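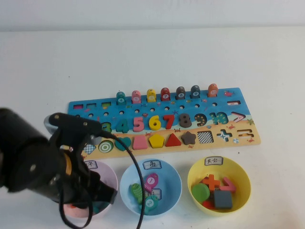

About Clillow

Hi, I'm Thilini Barua, and I run Clillow, a toy library on the ground floor of the old Saha building. People walk past, see the sign, and come in asking for books (fair enough, it does say library). We lend toys. You join, you pick a few things out, you take them home, and three weeks later you bring them back and pick some more.

I started it when my son was two and had gone through a whole shape sorter phase in nine days. Nine! I'd paid good money for that thing, and it went under the couch and stayed there. My neighbor Shanthi Samarakoon had twins and the opposite problem, everything worn to bits, so we started passing a box back and forth across the hall. Then somebody upstairs wanted in, and somebody's sister, and after a while the box was a closet and the closet was annoying everyone I lived with.

We opened properly in two rooms with shelves Shanthi found at an office sale. They still say Wiltotetti on the ends, which was the company that was closing down, and I've had more than one letter addressed to us under that name. I kept meaning to paint over it. The front room is babies and toddlers, the back room is three and up, and the games with tiny pieces live on the high shelf behind the desk, so please just ask me.

These days we have 1097 toys on the list and 289 member families. I know the exact numbers because I redid the whole catalog this fall and it nearly finished me off. Train sets go out the most, then anything with a ramp, then dress-up. Wooden puzzles are steadier. They don't get fought over, but they're hardly ever on the shelf for long, and grandparents love them. The slowest mover is a lacing set shaped like a shoe, which I personally adore and will talk you into borrowing if you stand near it.

Membership is $95 a year for a family, and that covers four items at a time. If that's too much right now, tell me or send a note, and we'll sort something out without a form or a speech. You can pay in two halves too, plenty of people do. 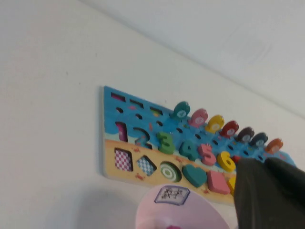
What happens if we lose a piece?

Tell us when you bring the toy back, and that's the end of it as far as you're concerned. We keep a drawer of spares, and Behrouz Alipour makes replacements for a lot of the wooden things in his garage. He did a whole set of missing barn animals for us, and his goat is a good deal better than the one that came in the box! If a toy can't be played with any more, we retire it and keep the parts. We don't charge for lost pieces and we never have. I'd much rather hear "sorry, it went down the heating vent" than have a toy stay at somebody's house for half a year out of embarrassment (this has happened, with a fire truck, and we were very glad to see it home).

Returns are where most of the work goes. Every toy comes in with a card listing its parts, and we check it against the card, wipe it down, and let it air on the rack overnight before it goes back out. Soft things go through the wash. Batteries come out and you put in your own, which I realize is a pain, but after one leaky keyboard I stopped arguing with myself about it.

We take donations as long as they're complete and you'd be happy to hand them to a friend's kid. Please no stuffed animals, and nothing that sings without an off switch. I mean it about the off switch.

Saturdays used to be quiet and now they really aren't, so we've moved the play hour to mornings during the week. It's for members and anyone thinking of joining, the coffee is free, and grown-ups stay with their kids. Strollers fit in the hallway if we all tuck in a bit.

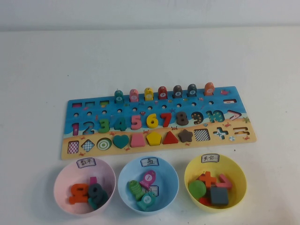
Prasanna Pathirana wrote to us in May that the best part of joining was finding out what her daughter didn't like: "We borrowed the dollhouse she'd been begging for, she ignored it for three weeks, and she spent the whole time with the marble run I'd picked up for myself." I've pinned that one up by the desk.

We're in the Saha building, door on the left, and there's a bell if it's locked. Bring something with your address on it when you sign up, and a big bag, the blue store kind is perfect. The ride-on toys don't fit in any bag, so park close if you've reserved one.

Page last updated 25 Nov 2023.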